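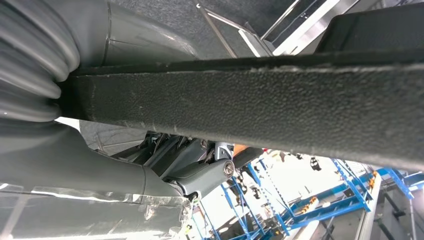 Gorent to Repeat Robot Hand Trial After Mixed Results With Car Parts

Gorent, which packs and ships plastic trim for car assembly plants, said it will run a second round of tests on robot hands in May after a first trial gave the company a clear answer on small parts and a poor one on large ones.

The first trial ended on 3rd January. It compared a multi-fingered robot hand used bare with the same type of hand covered in a plastic wrap, and it compared two ways of placing the cameras that guide the arm. The parts were ordinary stock: license plate brackets, floor mats and a long black molded panel with openings along its length.

Each version of the hand made 200 attempts, for a total of 400. An attempt counted as good if the hand picked up the part, held it clear of the surface and set it down inside a marked area without help. A part that slipped but stayed in the hand was counted as good and noted separately.

The bare hand had 138 good attempts. Gorent did not release the total for the wrapped hand, saying that the wrap was changed partway through and the numbers before and after the change could not fairly be added together. The company said it was lower.

"We wanted to know if we could cover the hand and lose nothing," said Catalina Orellana, who ran the trial for Gorent. "We can't, at least with the film we used. On the panel it cost us a lot. On the bracket we hardly saw it."

The wrap was tried for a practical reason. Trim parts carry dust and mold release, a slick coating left over from the molding process, and both can work their way into finger joints. A hand that has to be taken apart and cleaned is out of use for most of a shift. Wallska, the integrator that set up the arms, had suggested a cover as the cheapest fix to try first.
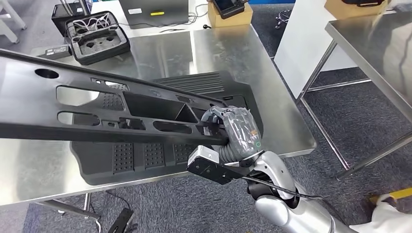

The long panel was the hardest part in the set. It is wide at one end and narrow at the other, and the openings mean there are few flat places to hold. The operators settled on the narrow end early on. Gripping closer to the middle would have balanced the weight better, but fingertips tended to catch in the cutouts and the arm then had trouble letting go.

Holding the panel by its end brought a different problem. The weight of the far end turned the part in the fingers, and under the film there was less to stop it. In the worst cases the panel rotated until the wide end touched the table. Operators stopped the arm by hand when that happened and scored the attempt as failed.

Gilles Riviere, an engineer with Wallska, said the film was doing two things at once. "It slides on the part, and it also slides on the finger," he said. "You can close the hand harder, but the film just bunches up in a new place. A glove that fits the fingers would behave differently. So would a rough coating on the outside."

A textured pad material was tried on a few attempts outside the official count. Riviere said the grip was better but that the pads wore at the edges and would need to be replaced on a schedule. He did not want to guess at how often.

The brackets went much better. They are light and rigid, with plenty of holes and edges for a fingertip to find, and the hand could press down on one end to lift the other before closing on it. Orellana said the operators used that move without being told to and that it has now been written into the test instructions.

One difficulty with the brackets had nothing to do with the hand. A black part seen by a camera at the head of the robot tends to lose its edges when a dark hand moves over it, and the operator is left to judge the last stretch by feel. The blue rack tops used for the bracket work helped. On a steel table under overhead lights, reflections made the same job slower.

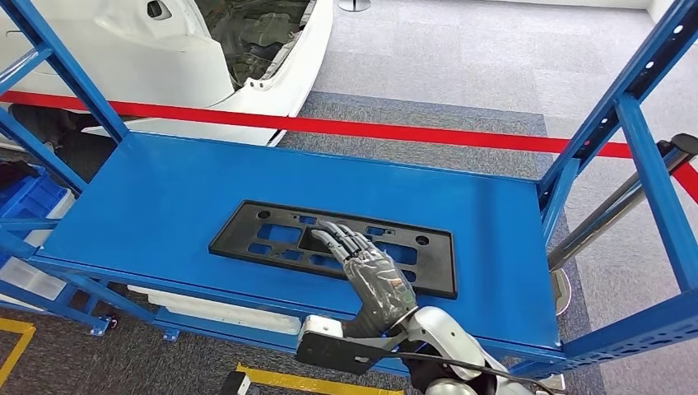 For the camera comparison, one set of attempts was run with the head view only. A second set added a small camera at the wrist. Ashour supplied the wrist cameras and the mounting plates, and Idow supplied the software that puts both views on the operator's screen.

The wrist view was most useful in the last moments before contact, Orellana said. It was least useful once the part was in the hand, when the part or the hand itself could fill most of the picture. Several operators asked for a way to shrink the wrist view after the grip closed. Idow has said it will add one before the May tests.

There was also a delay of five seconds or more on some days when the two views fell out of step and had to be restarted. Those attempts were thrown out and run again. The cause was traced to a cable that pulled when the wrist turned all the way over, and the cable has since been rerouted along the forearm with more slack.

Floor mats were picked up only by the edge. The hand could raise a corner in most attempts, wrapped or bare, but a mat bends under its own weight and the marked area was not a good test of whether it had been put down flat. Gorent plans to drop the marked area for mats and check for folds instead.

Mats were also used under other parts for a portion of the panel work, to see whether a softer surface made picking up easier. Riviere said it did, a little, with the bare hand. The fingers could push into the ribs of the mat and get under the rim of the panel. With the wrap on, the film sometimes snagged.

Operators took turns at the controls and were not told the running score. Two of them had used the system before. The others had a morning of practice, which Orellana said was too short. Good attempts rose through the trial for nearly everyone, and that makes the comparison between the early runs and the late ones harder to read.

"If I did it again I would mix the order more," she said. "We did too much of the wrapped hand at the start, when people were still learning. Some of the gap is the film and some of it is us."

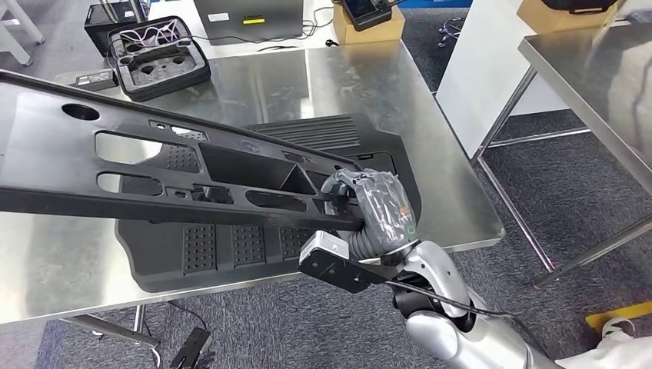
What changes in May

The second round will use three coverings: no cover, a fitted glove and a textured coating applied straight to the fingers. The loose film will not be tested again for lifting, though Gorent may keep it for jobs where the hand only has to push or hold a part in place.

The order of the runs will be drawn at random. Each operator will get two full days of practice before any attempt is counted, and the practice parts will be the same ones used in the trial.

The long panel stays in the set. Wallska wants to try it with two arms, one at each end, and has asked for extra table space so the arms do not reach across each other. Orellana said the single-arm test will be kept as well - most of the stations where Gorent might use the system have room for only one arm near the part.

Lighting over the steel tables will also be looked at. A matte sheet laid on the tabletop is the first thing to be tried. If it holds up to cleaning, it will stay.

Gorent said it has not decided to buy any of the equipment. The arms are on loan from Wallska until the end of the second round, and Ashour and Idow are taking part under the same terms. The company said work now done by packing crews would not be affected during the tests.

Riviere said he would like to see the full results published, including the wrapped-hand numbers, with a note on when the film was changed. Orellana said she had no objection and that the tables were being checked. She expects to send them to the other three companies before the glove samples arrive.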